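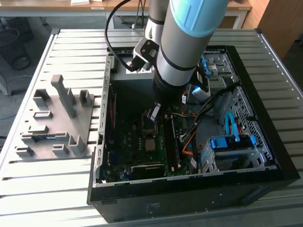
Tower on its side, panel off, CPU exposed in its socket. July.

Started at 7:40 with the old black tower from the Loltberg office. Complaint on the ticket: shuts down under load, restarts by itself after a few minutes, no error on screen. The log export had 1,267 entries, most of them a network printer failing to answer. Filtered those out and was left with 113, and the shutdowns all fell within an hour of the nightly accounts job starting. Thermal, then, or the power supply. My money was on thermal.

Laid the case down on the slatted table, which I prefer to the bench for this. The grooves swallow screws, though. I put a magnetic dish next to the case and still lost a standoff screw between two rails, and got it out with a bent paper clip.

With the heat sink off, the old paste had gone to chalk at the center and there was almost none at one corner. Lid cleaned with isopropyl and lint-free wipes, two passes. Checked the socket frame for play and found none. Didn't pull the CPU. Every time I have pulled one without needing to, I have ended up looking at pins with a loupe for half the morning.

The cabling is how the last person left it – a black bundle run diagonally over the right side of the board, orange and black wires wandering down from the upper right. It works, but it sits in the path of the air and I want it along the edge of the case. The drive cage is perforated, so some of the bundle can be tied to that. I need the thin ties. We only have the wide ones, and Lama Abou Jaoude took the last bag of thin ones to Griveck.

Memory slot: blew it out, wiped the module contacts, reseated. The expansion card at the bottom of the board I left alone after checking that it was fully home. Board itself looked all right under the lamp. No swollen capacitors that I could find, and I went over them twice, once from each side.

Lama called at 11:15 to ask whether it was worth doing or whether they should order a Nimov and be done with it. Told her paste and an hour of cable work cost less than the freight. She wants a load test before it goes back: 3 hours at 100 percent, temperatures written down by hand on the sheet, in pencil, as Tarawneh likes it. Fine. I will print a new sheet, the old one has no column for fan speed.

Power supply is still a question. If it holds voltage through the load test it stays. If it sags at all I swap it from stock and note the serial number on the ticket this time, which I failed to do with the last one.

To do tomorrow: thin ties, new paste (the open tube is separating), fan bearing, print sheet. Ask Loltberg what time the accounts job runs, so they are not waiting on a machine that is still in pieces here.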